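Storage & Organization > Bins and Totes
2 min read

Gray open-top bin on a wood tabletop: how to keep small mixed items from sliding to the middle?

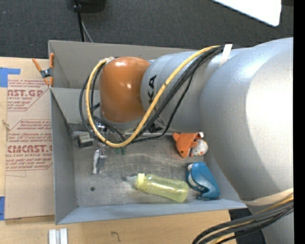

I keep a small assortment of objects in a gray rectangular bin with no lid. The walls are thin and slope toward the base, so the floor is smaller than the opening. Straight-sided dividers leave a wedge-shaped gap at each end, and items work their way under them. The bin lives on a light wooden tabletop and has to stay open at the top. Is there a divider that fits sloped walls, or should I change the bin?

Melur Govindasamy

Keep the bin. Measure the inside width at the base and again at the height you want the divider to reach. Mine was 303 mm at the upper line. Draw both widths on stiff card, centered, and join the ends. Cut that shape and test it before cutting anything harder. The side angle will match the wall.

Corrugated plastic sheet works well for the final piece. Run the flutes vertically or it bows. Two dividers are enough for a small assortment; with more, the sections get too narrow to reach into. Put a thin non-slip liner down first and trim it 2 mm short on each side so the corners don't curl. If the bin also moves on the table, use felt-free rubber dots underneath. Felt slides on finished wood.

Kamarul Ginting

I just use small boxes inside the big one. Silden makes some that taper. Never had a problem.

Spahić

Last updated in February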